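Ticket 786 - Duplicate label prints on second shift
Site: Madevdale packing floor
Opened by: Uchenna Garba
Assigned to: Gun-woo Ji
Status: Resolved, monitoring
Opened: 2019-01-15

Problem as reported

The label printer at packing station 2 prints some labels twice. The second copy comes out several seconds after the first and is identical, down to the serial number. First shift has not reported it. Inventory at Madevdale rejects the second serial when it is scanned, which stops the line until someone clears the error by hand.

Environment

Printer on wired Ethernet, static address, shared through the Windows print server at Odeck. Label application is the Waltlow client, connecting to the same queue. Stock is the small food container label, one-up, with gap sensing on.

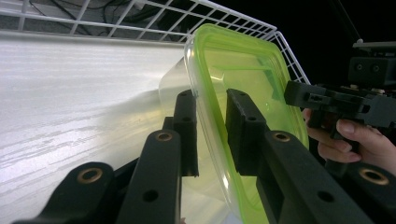 Clear container with lime-green rim.

Log

Entry 1, Gun-woo Ji
Asked for the misprinted labels to be kept. Received an envelope with 49 pairs from one shift. Serials match within each pair. Print quality is the same on both copies, so this does not look like a feed or sensor fault. A gap sensor fault normally gives blank or offset labels, and there are none in the envelope.

Entry 2, Gun-woo Ji
Ran sensor calibration anyway. No change. Printed a run of 1,000 test labels directly from a laptop to the printer address, bypassing the print server. No duplicates. The printer itself is cleared for now.

Entry 3, Kristóf Medve
Checked the spooler on the print server. The jobs that print twice appear once in the Waltlow history and once in the queue, but the print server log shows them restarted after a timeout. The port is set up as standard TCP/IP with SNMP status enabled. When the server gets no SNMP answer it marks the printer offline, then resends whatever job it has not confirmed. The first copy has already gone through by then.

Tried: SNMP status disabled on the port. Duplicates dropped but did not stop. Two more pairs were reported before the end of the shift.

Entry 4, Uchenna Garba
Adding that it is worse after the meal break. If the station has been sitting idle, the first label after the break nearly always doubles. After that it is fine for a while.

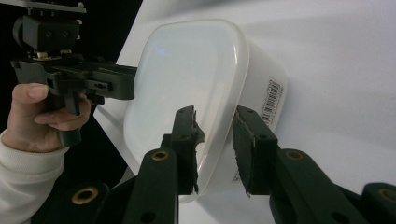

Entry 5, Gun-woo Ji
The idle pattern is useful. Pulled the switch log for the port serving station 2. The link drops and comes back each time the printer wakes from sleep, and renegotiation takes long enough for the server to time out. First shift runs without a long gap, so the printer never gets to sleep. Energy Efficient Ethernet is on for that port. It was switched on across the cabinet in September when Tibor Pap replaced the switch.

Entry 6, Tibor Pap
Confirmed, it was part of the default template. Disabled on the station 2 port only. Please also turn off sleep mode in the printer menu. I do not want to change the whole cabinet during the shift.

Entry 7, Gun-woo Ji
Sleep mode set to off, saved, power cycled to make sure the setting holds. It did not hold the first time - the menu needs "Save and exit", and the back arrow discards the change. Raised the port timeout on the print server as well. Left the printer idle through a full break and sent one label. One copy printed.

Entry 8, Kristóf Medve
Went through the queue after a full second shift: 231 jobs, no restarts. SNMP status left disabled.

Cause

Link loss on wake from sleep, followed by an automatic resend from the print server.

Open items

Oláh has the same switch template and the same printer model. Miklós Pintér to check the port settings there before the next firmware window.
Rejected serials from the kept pairs still need to be closed out in inventory. Uchenna Garba has the envelope.
Ticket stays in monitoring until both are done.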